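Learning to write letters again

My grandmother kept every letter anyone ever sent her. When we cleared out the house in Mallmont they came out of the hall closet in shoeboxes, bundled by year with kitchen string, and I sat on the stairs and read until it got too dark to see. I didn't get a single thing packed that afternoon (sorry, Mom).

That was June, and by the end of the month I had talked myself into writing letters again. Real ones, with a stamp. I bought a pad of the unlined Fahy paper, the cream one that takes ink so nicely, and a bottle of Mumetti blue-black, and I felt very pleased with myself until I sat down and discovered I had nothing to say. Or I had plenty to say, but all of it had already gone out in text messages to the same people, in bits, with typos. I wrote "Dear Finbarr" and then I got up and made toast.
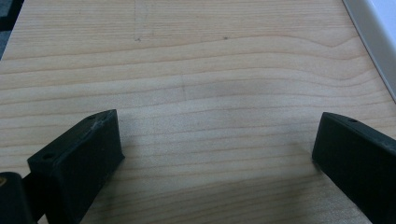

So what do you put in a letter when the other person already knows your news?

The small stuff that never makes it into a text: what you can hear from where you're sitting, what you're reading and whether it's any good, the thing the neighbor said over the fence. My grandmother's friends wrote whole pages about soup, and those were the ones I read twice.

Finbarr Sheehan, for anyone new around here, was my roommate back in Ulthorpe, and he's the only person I know who still has handwriting you'd want to look at. We live 440 miles apart now and had gotten down to birthday texts and the occasional picture of a dog. My first letter to him was 2 pages and took me most of an evening, mostly because my hand cramped up and I kept stopping to shake it out. I told him about the shoeboxes, and the plum tree, and a long argument I'd been having with myself over whether to paint the back bedroom green. I mailed it before I could read it over.

His answer came 10 days later and it was wonderful! He'd drawn a little map of his new street up the margin, with the bakery marked in three different places because he kept changing his mind about where it went. He also told me something about his father that I don't think he would ever have typed into a phone, and I'm keeping that to myself. 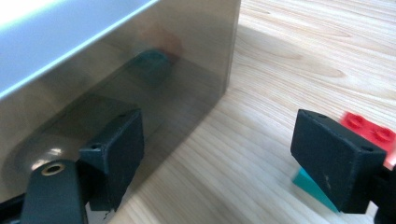
Since then I've found a rhythm that suits me. I write after supper, with the phone in the other room, and I let myself cross things out. For a while I was making a neat copy of each letter, and that took all the fun out of it, so now they go as they are, blots and all. If I run dry I answer whatever question was in the last letter, and by the time I've done that I've usually thought of something else.

My aunt, who has a head for this kind of thing, figures there are 3,000 letters in those shoeboxes. We're splitting them up among the cousins, and I've asked for the ones from the fifties, with the soup.

If you'd like to swap a letter or two, leave me a note in the comments and I'll send you my mailing address. I'm slow, but I do write back.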